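Tenura duvet cover, double, white

Product details

The Tenura is a plain white duvet cover with a narrow woven stripe. The stripe is in the weave, so it won't wash out or fade. It fits a standard double duvet and closes at the foot with buttons. Pillowcases are sold in packs of 2.

Washing

Wash at 50 degrees with other whites. Shake it out while damp and hang it straight away. It can be ironed on a medium setting, but most customers leave it as it is -- the cotton keeps a slight crease either way.

Goes with

Rurko fitted sheet in beige, with deep corners.
Bednárik bed skirt in beige, gathered at the corners. It goes on under the mattress and should be put on before the sheet.
Trelter roller blind in dark grey, made to measure.

Sizing

If your mattress is deep, the cover will hang down less at the sides. Those who like a longer drop often buy the king size cover and a king size duvet to go in it. We don't advise putting a double duvet in a king size cover.

Delivery and returns

Orders go out within 2 working days. Unwashed covers can be sent back within 5 weeks. The next delivery of king size is due in July.

A white duvet on a double bed, with a beige sheet and skirt, in the first picture.
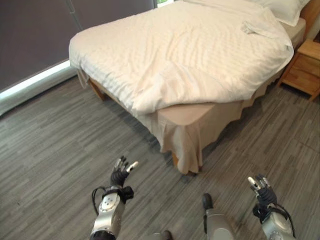
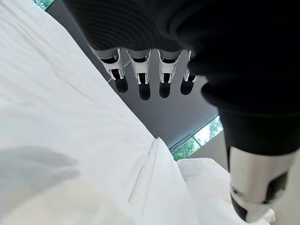
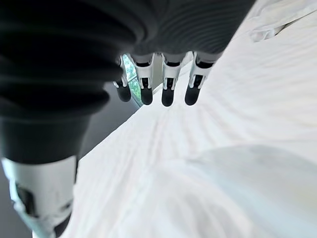
Garba Oyelaran: Bought the double and the beige skirt together. The cover is fine and the buttons are sewn on well. The skirt came out of the packet very creased and I'd steam it before putting it on, as it's a nuisance to do afterwards. Do you sell the pillowcases singly?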